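Antifoul before or after winter layup?

Posted in Boats & Moorings, June

Hi all, I've got a 7 metre sloop called Pinto sitting on a swing mooring at Flilholm and she's due out of the water. The yard wants to haul her, pressure wash, and antifoul straight away, then leave her on the hard for 2 months. My old man reckons that's money down the drain and the paint should go on just before she splashes. Who's right? They're quoting almost $300 for the wash alone!

Nithin Unnithan
Your old man, mostly. Check the tin though. Some ablatives don't mind sitting out, but the hard stuff I used on my last boat had a maximum time before launch and I blew it, so I ended up scuffing the whole hull by hand (never again). Get the wash done the minute she's out, while the growth is soft, and book the painting for later. Ask if they'll split the job. Mine did, no worries.

Plusby
depends on paint

Trestirer
Agree with Nithin. Also do your anodes and grease the seacocks while she's up, it's heaps easier. I pack a box of snacks for yard days and barely leave the boat till arvo. 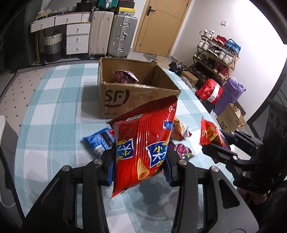 Related: Swing mooring chain, how often to inspect?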